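Tavstead TG3 Wall Tile Grout, Light Grey
Supplied by Ovodine – 3 kg bag
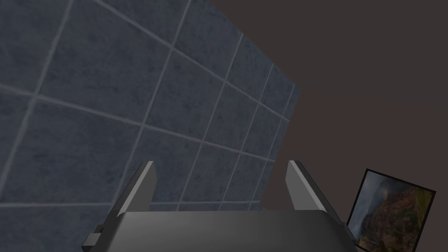 How long should the grout cure before the wall gets wet?
Leave it for 24 hours before light splashing and seven days before daily shower use. Cold rooms need longer.

TG3 is a cement-based grout for joints of 1 to 6 mm on interior walls. It is suitable for ceramic, porcelain and sealed natural stone. Do not use it on floors or in pools.

Mixing
Add powder to clean water, 280 ml per kg, and stir to a smooth paste. Stand for three minutes, then stir again. Do not add more water once the mix has begun to stiffen.

Application
Fill joints with a rubber float held at an angle. Wipe with a damp sponge after 15 minutes – sooner on rough or textured tiles, where residue is harder to remove. Buff with a dry cloth when set.

Technical data
Working time: 40 minutes at 20 °C
Application temperature: 5 to 30 °C
Storage: 12 months, unopened and dry
Pallet quantity: 100 bags

Related items
Billon rubber float
Agbayani stone sealer, 600 ml and 1,000 ml

Trade orders: Josefina Figueroa, Ovodine sales desk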